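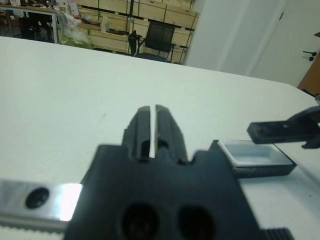
Behrouz Abbasi reckons I've gone soft for giving up my phone plan and going back to a landline, and he told me so in front of the whole queue at the bakery. Fair enough! But I'd done 2,321 texts in October and I was sick of it.

My rules so far

1. Calls only after dinner. Mum rings at half past six anyway, so we're still negotiating – she's winning.

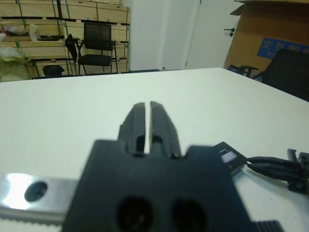
2. Write numbers down on paper. I knew 14 by heart as a kid (including the fish and chip shop), and now I know two.

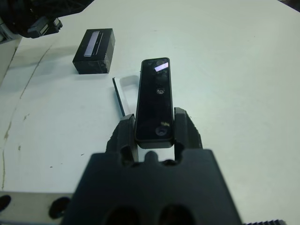 3. Let it ring out if I'm in the garden. My neighbour still hasn't forgiven me for Sunday lunch, but the tomatoes are looking great.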